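Removing the hard drive from an old office tower with blue clips

I have an old black desktop tower on its side with the side panel off, and I want to take the hard drive out before the case goes to recycling.
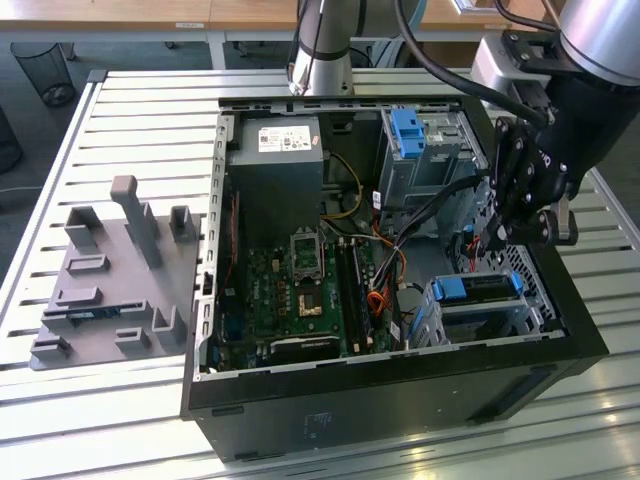 The drive sits in a silver metal cage and there is a blue plastic clip at each end. I can't find any screws. The optical drive cage has a blue latch too. Do I have to take that out first? I don't want to break anything, as the memory is going into another machine.

Posted by Radton, Thursday, November 26, 2020

Jenine
Unplug the power cord and hold the power button in for a few seconds. Then pull the power and SATA plugs off the drive. Hold them by the plug and don't tug on the cable. On most cases with clips like those you squeeze both and slide the drive out. If it sticks, check for a cable caught behind it. I would leave the optical drive alone unless it blocks the way. The memory comes out separately, push down the tabs at the ends of the slots.

Illeo
just wipe the drive first, saves you the trouble. mine took 13 hours

Mazza
Wiping won't help if the CPU is already gone, and in the photo the socket is empty. Take the drive out and put it in a USB enclosure. I paid $19 for mine in July and it works fine. Make sure you get one for the right size, a 3.5 inch drive needs an enclosure with its own power adapter.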